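Home » Storage » Boltless Shelving » Tollow Two-Level Shelf Unit, Black Steel
Item 2741
In stock at Virnulham, ships in 2 cartons

Every maker of boltless shelving says you can put it up in minutes without tools. We'd plan on longer, and we'd want a rubber mallet within reach. The beams hook into slots in the uprights, and a new beam can be stubborn about going all the way down. Push on each corner before you load anything. If it moves, it isn't seated.

The boards are particleboard. It's fine for boxed food, pouches and other dry goods. We don't care for it under anything that leaks, and the catalog phrase "moisture friendly" is one we have declined to repeat. Raw edges swell. Wipe up spills or buy the wire decks (item 1363, sold separately).
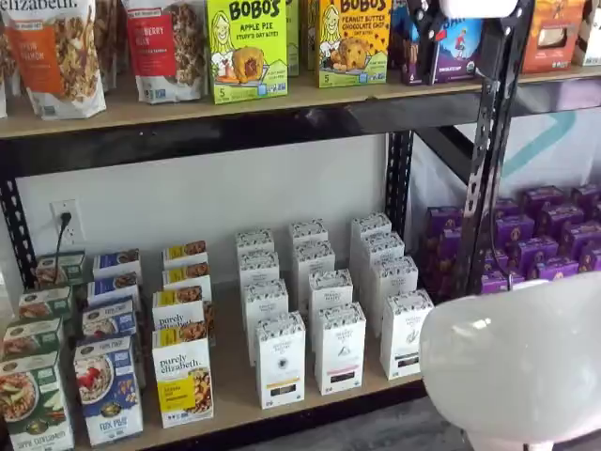 Can I change the height of the shelves later?
Any slot will take a beam, but the unit has to be emptied first. Sliding a loaded shelf up a notch is a good way to lose the load.

Stand-up granola pouches and snack bar boxes sit well on a flat board. On wire, narrow boxes lean and pouches slump, whatever the brochure says. The slotted uprights do take up some of the front, so work out your facings with the posts in mind - a box parked behind one is a box people have to hunt for.

About the load rating: Tollow gives 475 pounds per level, evenly spread, on a level floor. We haven't tested that and wouldn't try. Breakfast stock won't come near it. Cases of canned goods might.

Finish: black on steel parts, boards left plain
Wall anchors: not included, and they should be
Returns: unassembled only, all parts present

Page checked by Heike Kröger, 30 Sep 2018
See also: Furnano end panels, Palumbo shelf label strips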